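Skimine Collection Station: Operator Guide

Section 4. Recording Demonstrations

Read this section before your first recording session. It assumes the arm has been mounted and calibrated as described in Section 3, and that the leader handle is connected.

4.1 Before you start

1. Turn on the controller and wait for the status light to stop blinking.
2. Open the Skimine recorder and sign in with your operator name. Do not record under another person's name. The training split depends on it.
3. Select the task from the list. For bowl handling, choose "Rim grasp, metal."
4. Check that the wrist view and the overhead view are both live. If either one lags, restart the recorder.
5. Check free disk space. A full session of 636 episodes will not fit on a drive that is already in use for Dedov exports.

CAUTION: Keep your hands out of the work area whenever the arm is enabled. The stop button must be within reach of the person holding the leader handle.

4.2 Recording a rim grasp

1. Press Start. Wait for the tone before you move.
2. Bring the gripper toward the rim at an even speed. Do not stop and hover.
3. Line up the fingers so that one is inside the bowl and one is outside.
4. Lower until the rim is well between the fingers, then close.

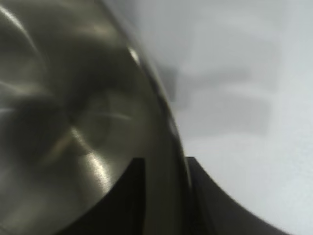 5. Lift straight up, pause for one full second, and set the bowl down inside the target area.
6. Open the fingers, back away, and press Stop.
7. Mark the episode as Good, Failed, or Discard.

Note: Failed and Discard are different labels. A missed or slipped grasp is Failed, and we keep it. Use Discard only for episodes that should never reach the model — a dropped connection, a person reaching in, the wrong task selected.

Note: Shiny metal looks different from every angle. Turn the bowl or shift its starting position between episodes, and approach the rim from more than one side. Some blur in the wrist view during the approach is normal and is no cause to discard.

4.3 How many to record

A new object needs about 1000 good episodes before the first training run. Helmut Grube recommends splitting these among at least three operators, as the policy will otherwise copy one person's habits. Take a break after every 47 episodes. The recorder will remind you, and the reminder cannot be turned off.

4.4 Ending the session

1. Park the arm and disable it.
2. Click Upload. Transfers to the Nastitz server are sent in batches of up to 2000 files, so a long session may show more than one progress bar.
3. Leave the recorder open until every batch reads Complete.
4. Write anything unusual in the session notes, such as a changed lamp or a new set of finger pads.

If an upload stalls, do not delete the local copy. Contact Kumiko Nagano with the session number and leave the station powered on.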